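Household Object Handling with a Two-Arm Robot: Project Report
Shared workshop at Drollstead, report of 11/23/19
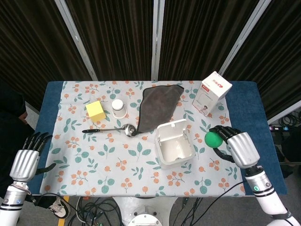

1. Purpose of the project

The goal of our project was to make a two-arm robot pick up ordinary things from a table and put them into a plastic container. We did not want to use special test blocks only. In a home the objects are soft, round, shiny or very light, and each of them asks for a different grip. We chose a sponge cube, a paper cup, a ladle, a towel and a green ball. The container is white and has a hinged lid, which we keep open during the trials.

2. Place and equipment

The work was done in the Drollstead shared workshop, where our group had one corner from May. The robot has a humanoid hand on each arm. The control program is called Lovarik and was written by our group. It runs on a desktop computer from the workshop. For the first tests of the grip we used the Fomera simulator, and after this we moved to the real table.

We put a printed tablecloth over the table pad. The print has orange berries and green leaves, and it made the recognition of objects more difficult than a plain surface. We decided to keep it - a kitchen table in a real home can also have a pattern.

3. Method

Every trial begins with the objects in new positions. The program selects one object, moves the nearer arm above it, closes the fingers and carries the object to the container. The other hand stays raised at the side so that it does not push anything. A trial is a success if the object lies inside the container and the container did not move out of its place.

We made 400 trials in total. The first 100 were done only with the ball, and we used them to set the closing speed of the fingers. After each group of 30 trials we stopped and checked the joints and the cables.

4. Results

With the ball, 88 of the first 100 trials were successful. Most of the failures happened when the thumb touched the ball too early and it rolled away. A slower approach in the last part of the movement helped.

The sponge was the easiest object. The paper cup, when it stands upside down, was often crushed a little, and we had to lower the finger force for it. The ladle is still a problem. Its bowl reflects the light, so the program sometimes takes the wrong point as the center. With the towel we got different results every time, and we can not yet explain all of them.

5. Work that remains

We want to teach the program to hold the ladle by the handle. We also plan to let the second hand close the lid, which is now done by a person. The settings for each object are saved in the Benavides folder on the workshop computer, together with the trial tables.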